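# Quiénes somos

Prasmont es una escuela de economía doméstica para adultos. Damos clases de presupuesto familiar, crédito, alquiler, seguros y jubilación en grupos pequeños, por la tarde y por la noche, y también a distancia. No vendemos productos financieros ni cobramos comisión de quien los vende.

La sede está en la calle Cifuentes, en un local de dos plantas que antes fue imprenta. Abrimos de 10:00 a 14:00 y de 16:30 a 21:00.

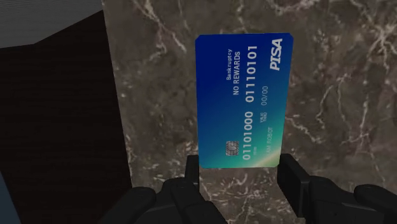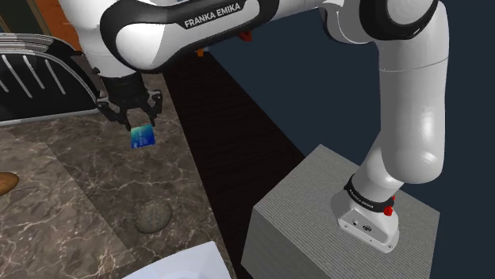
*Arriba, una tarjeta azul y verde con el nombre «PISA» y la frase «NO REWARDS»; abajo, el brazo con el rótulo «FRANKA EMIKA», junto a una encimera de cocina.*

## De dónde venimos

La escuela empezó como un taller de febrero. Rodrigo Rivas trabajaba entonces en la ventanilla de una gestoría y pasaba buena parte de la mañana explicando lo mismo: qué es un interés de demora, por qué pagar el mínimo de una tarjeta alarga la deuda durante años, qué se firma al avalar a un hermano. Pidió prestada un aula en un centro cultural y puso un cartel en la puerta. Fueron 20 personas. La mayoría volvió la semana siguiente con sus recibos en una carpeta.

De aquel taller salió el curso básico, que sigue siendo el más solicitado. El temario ha cambiado bastante. Al principio dedicaba tres sesiones a la hipoteca y casi nada al alquiler, y los alumnos pidieron lo contrario. También se quitó una unidad sobre bolsa que ocupaba demasiado tiempo y se añadió otra sobre compras aplazadas, que era lo que la gente traía de casa.

Durante los primeros cursos compartimos local con Fimmont, una academia de contabilidad. Cuando Fimmont se trasladó a un edificio mayor nos quedamos con el contrato, con las mesas y con una parte del profesorado, que ya daba clase en las dos casas. Seguimos colaborando: sus alumnos de último curso hacen prácticas en nuestro servicio de consulta, siempre acompañados por un docente.

## Qué enseñamos

**Curso básico de economía doméstica.** Diez sesiones. Ingresos, gastos fijos y variables, fondo de imprevistos, lectura de una nómina y de un extracto bancario. No hace falta saber usar una hoja de cálculo; se puede seguir entero con un cuaderno y una calculadora.

**Crédito y deudas.** Seis sesiones. Diferencia entre débito y crédito, tarjetas de pago aplazado, TAE y TIN, reunificación de deudas, avales. La última sesión se dedica a la insolvencia personal: en qué consiste el procedimiento, qué documentos se piden y a quién conviene acudir. La imparte una abogada.

**Vivienda.** Cuatro sesiones sobre contratos de alquiler, fianzas, gastos de comunidad y comparación de préstamos hipotecarios. Quien tenga un contrato pendiente de firmar puede traerlo y se revisa en clase con los datos personales tapados.

**Primer sueldo.** Curso corto de verano para jóvenes que acaban de empezar a trabajar. Incluye una tarde sobre la declaración de la renta.

**Después de los sesenta.** Pensión, herencias, seguros de decesos y fraudes por teléfono. Se da por la mañana y a un ritmo más pausado.

El manual de todos los cursos es el *Cuaderno Jakodlow*, que redactamos en la escuela y revisamos cada año. Tiene 127 páginas, con ejercicios resueltos al final. Lo entregamos en papel el primer día y en formato de letra grande a quien lo pida al matricularse.

## Cómo trabajamos

Las clases duran noventa minutos. La primera parte es explicación y la segunda, práctica con documentos: facturas de la luz, pólizas, cuadros de amortización, cartas de reclamación. Usamos documentos preparados por nosotros, de modo que nadie tiene que enseñar los suyos si no quiere. Lo que un alumno cuenta en el aula sobre su situación no sale de ella, y así lo firma todo el mundo al inscribirse, profesorado incluido.

No hacemos exámenes. Al terminar se entrega un certificado de asistencia a quienes hayan venido a ocho de cada diez sesiones. El certificado no tiene validez oficial. Algunas empresas lo aceptan como formación interna, pero conviene preguntarlo antes de matricularse.

Tampoco recomendamos entidades. Si en clase se comparan dos cuentas o dos préstamos, se hace con los folletos públicos y sin decir cuál debe contratar cada uno. Quien necesite asesoramiento individual puede pedir cita en el servicio de consulta, que atiende por la tarde en la planta baja.

## El equipo

Rodrigo Rivas dirige la escuela y da el curso básico. El resto del profesorado procede de la banca, la gestoría, el derecho y el trabajo social, y casi todos mantienen su profesión fuera de aquí. La secretaría se ocupa de matrículas, cambios de grupo y certificados. Los duplicados tardan una semana.

## Matrícula y precios

El curso básico y el de crédito cuestos 100 euros cada uno, con el manual incluido. Vivienda y Primer sueldo cuestan 50 euros. Las personas en desempleo pagan la mitad en cualquiera de ellos si presentan el justificante al inscribirse.

La matrícula se hace en secretaría o por correo. Se paga en efectivo, con tarjeta de débito o por transferencia. No ofrecemos pago aplazado. Si el curso no ha empezado, devolvemos el importe completo; una vez empezado, solo se puede cambiar de grupo o guardar la plaza para la convocatoria siguiente.

## Empresas y centros educativos

Damos sesiones sueltas en institutos, asociaciones de vecinos y empresas. El centro pone el aula y una pizarra, y nosotros llevamos el material impreso. Para institutos hay dos talleres preparados, uno sobre la primera cuenta bancaria y otro sobre suscripciones y pagos pequeños con el móvil. Las peticiones para el curso escolar se recogen hasta junio.

## Cómo llegar

La entrada principal está en la calle Cifuentes, junto a la farmacia. Para acceder con silla de ruedas hay que usar la puerta del patio y llamar al timbre de secretaría. Las aulas están en la primera planta y hay ascensor. No tenemos aparcamiento propio, pero se pueden dejar bicicletas en el patio durante las clases.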